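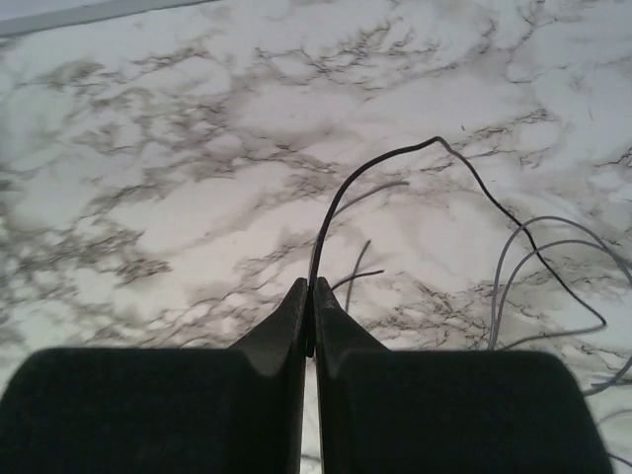 Tampo com padrão de mármore branco e um fio preto fino.

Ata da reunião sobre as superfícies de trabalho da sala comum
Publicado em 30/06/16, pela secretaria do espaço Kuusisto
2 comentários | 60 partilhas

A reunião começou com a leitura da ata anterior, aprovada sem alterações. Passou-se logo ao primeiro ponto, que era o que toda a gente queria discutir: o padrão de mármore e se fica ou não fica nas restantes bancadas.

Ponto 1. Padrão das bancadas

A maioria gosta muito dele, e isso ficou bem claro! Elogiou-se sobretudo o desenho dos veios, que se ramificam em cinzento-carvão e castanho-escuro e nunca parecem repetir o mesmo caminho. Houve quem defendesse o catálogo da Vekosix, de tons lisos, com o argumento de que num fundo liso se encontra mais depressa uma peça pequena. A objeção foi ouvida com atenção. Respondeu-se que as zonas quase brancas são largas e servem bem para pousar cabos, parafusos e etiquetas, desde que se evite trabalhar por cima da parte mais cerrada do desenho.

Foi ainda lembrado que o cinzento liso da sala do lado torna tudo muito tristonho no inverno. Votação: aprovado manter o mármore, com 2 votos contra.

Ponto 2. Fios e cabos

Discussão longa e animada. Os fios finos pretos confundem-se com os veios escuros, e quem arruma ao fim do dia deixa passar alguns. Propostas apresentadas:

- enrolar cada fio e prendê-lo com fita clara antes de o guardar;
- reservar uma caixa só para os fios finos, separada da dos cabos de alimentação;
- passar a mão pela bancada antes de fechar a sala (proposta simples e muito aplaudida).

As três foram aceites. A fita será encomendada à Clikine, com um limite de 50 euros para todo o semestre. Se sobrar dinheiro, compram-se etiquetas. 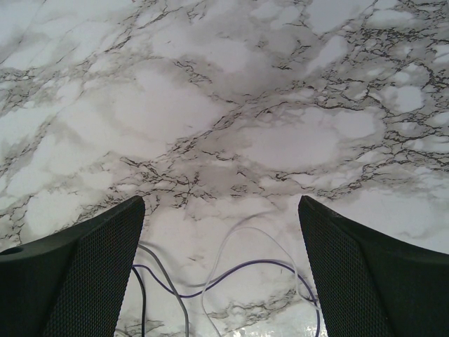

Pormenor do padrão, com os veios mais cerrados do lado direito.

Ponto 3. Limpeza

Fica combinado usar pano macio e detergente neutro, nada de esfregões. Pediu-se também que as canecas vão para a mesa da entrada, pedido que já consta de duas atas anteriores e que desta vez foi acolhido com entusiasmo geral. Quem usar cola põe um cartão por baixo.

Ponto 4. Segunda encomenda

O fornecedor Jandstead confirmou por escrito que ainda tem o mesmo padrão, em peças de 60 cm de largura. A boa notícia foi recebida com palmas. Ficou por decidir se se encomenda já para o canto da janela ou se se espera pelas medidas definitivas, porque o rodapé antigo tem uma folga que ninguém mediu como deve ser. Na amostra enviada, as manchas cinzentas pareceram a alguns um pouco mais suaves, mas comparando as duas lado a lado concluiu-se que a diferença é pequena e que até fica bonita. Vão pedir-se as medidas antes de julho.

Ponto 5. Outros assuntos

Pediu-se um candeeiro mais quente para as bancadas, que a luz fria puxa o branco para o azulado. Fica para a próxima ordem de trabalhos. Pediu-se igualmente que o armário dos panos volte a ter chave.

Próxima reunião em julho, na mesma sala, em data a afixar à entrada.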